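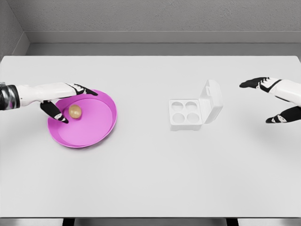 White top, dark legs, matte finish

Matte white desktop: paint or laminate?

norelico_fan
Refinishing a worktop, 2,066 mm long, on two dark legs. I want flat white with no glare under a ceiling panel. The Tritier waterborne at 17 sheen units looks right on the sample card. Is it hard enough for daily use?

skellmont560
No. Low-sheen paint burnishes wherever your forearms rest. Mine had shiny patches by September. Use laminate.

edgeband
Disagree. Burnishing is a cure problem. Sand to 300, two thin coats, and leave it alone for a month — most people load it after a weekend. Brown and dark items will mark it if you drag them, so lift them.
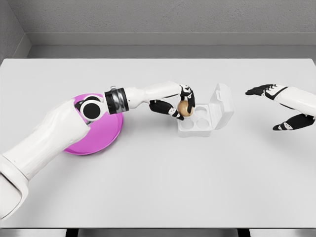

Re: paint or laminate?

skellmont560
I waited five weeks and it still burnished. Same brand, same sheen.

edgeband
Over which primer? The Hrynyshyn shellac stays brittle under a waterborne topcoat.

skellmont560
That one. I don't accept that the primer changes the surface, though.

norelico_fan
Bare birch ply here, so I can pick any primer. I'll paint an offcut first and rub it with a sleeve after four weeks. Front edge stays square unless someone objects.

edgeband
Break it 1 mm. Paint pulls thin on a sharp corner.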